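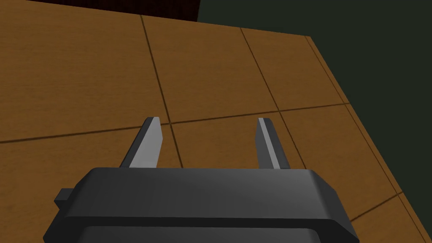

4.2 What the filters told us

I'll admit I went into this part of the study expecting dull results. We had 63 homes in Eltildale, all on ducted heating, and all we asked of people was that they leave the return air filter alone from May until we came back for it. Most of them did. A few forgot and washed it (one family put theirs through the dishwasher, which I'd never have thought of), and we've left those homes out of Figure 4 but kept them in the airflow results, where a clean filter does no harm to the sums.

The first thing I noticed was how little the age of the house mattered. I'd have put money on the older places near the river being the dustiest, and they weren't. What did matter was where the return grille sat. Grilles at floor level in a hallway picked up far more lint and hair than grilles in the ceiling, and that held whether or not there was a dog or cat at home. Recep Dönmez had said as much to me before we started, after years of cleaning ducts for Feltico, and I owe him a coffee.

Figure 4. Dust collected on the return filter over one heating season, by grille position. Each point is one home. Washed filters excluded.

You'll see in Figure 4 that the floor-level group is very spread out. Some of that is carpet, I'm fairly sure, but we only asked whether there was carpet in the hallway and not how old it was or how often it got vacuumed, so I can't take it much further. I-seul Heo ran the numbers again with carpet as a yes/no and the gap between floor and ceiling got smaller but didn't go away. Her full table is in Appendix B.

Then there's the question everybody in the trade wants answered: does cleaning the ducts themselves change any of this? Feltico cleaned 15 of the homes for us before the season began, using the Vesard brush and vacuum, and left the others as they were. In the first few weeks the cleaned homes did have lighter filters. By the end of the season I couldn't tell the two groups apart by weight, and neither could the statistics. I wouldn't read too much into this! The cleaned group is small, and we let people volunteer for it, so it may well be full of households who were already tidy or already worried about dust.

Airflow was a bit more encouraging. We measured it at the outlet furthest from the heater with a Cha flow hood, three readings each visit, and took the middle one. Homes with crushed or sagging flexible duct under the floor did badly whatever state the inside was in, and straightening the duct did more for the back bedroom than brushing it out. Two of the cleaned homes also had a joint taped up on the same visit (the crew couldn't bear to leave it), so I've marked them separately in the appendix and they aren't counted as cleaning results.

Noise complaints came up often enough in the chats afterwards that I wish we'd measured sound as well. We didn't, so they're left for section 5, along with the comments on running costs.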